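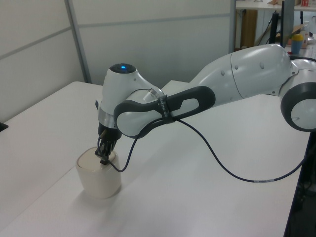 Does the Govura audio guide work without a phone signal?

All of the Rudthorpe content is stored on the handset, so it plays with no signal and no phone. A connection is only needed at the rental desk, where staff load updates.

Review by Kimutai Minja
Jul 18, 2020

The Govura is a rental handset for self-guided walking tours. I used it over two days in Rudthorpe, where the visitor center on the main square rents it for $20 a day against a card deposit. The Rudthorpe package has 105 stops in four languages. I used the English track throughout.

Setup takes a few minutes. You pick a language, a route and a walking pace. The pace setting changes the gap between stops, and it also drops the longer recordings if you choose the fastest option. There is no warning that it does this. On my first morning I missed the full account of the old customs house and had to go back into the menu to find it.

Position tracking was good in open streets and poor in the covered market, where the handset placed me on the wrong side of the river twice. Typing the stop number by hand fixes this. The numbers are on small plaques at eye level, except along the harbor wall, where they are set into the pavement.

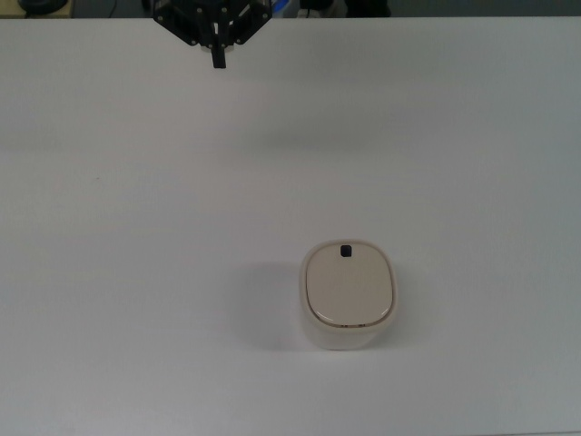

The route map that comes with the handset is printed on heavy pale paper and folds to pocket size. It holds up well at the creases. Its weak point is the stop markers, which are small brown dots with no outline. One of them alone on a blank area is easy to find, in the same way that the tiny brownish speck in the photo shows up against the white tabletop. In the old quarter, with a dozen dots printed over gray streets, I could not match them to the numbers without stopping under a good light.

Sound is clear through the supplied single earpiece. The built-in speaker is too quiet for a busy street. A standard headphone plug fits, and a splitter lets two people share one rental, though the volume then has to go up by several steps.

The battery lasted through a full day of walking with the screen on low. The carrying strap is made by Funier and adjusts easily, but the clip turns and leaves the screen facing your coat.

Daniyal Bangash, who walked the same route in March with the older model, reports that its recordings were longer and its menus slower. The new menus respond quickly. I would have liked a way to jump back 15 seconds, as the only choices are pause and restart.

Good for: visitors who want to set their own hours and keep their phone in a bag.
Less good for: groups of three or more.

Returns close at 6 p.m. Late handsets are charged a second day.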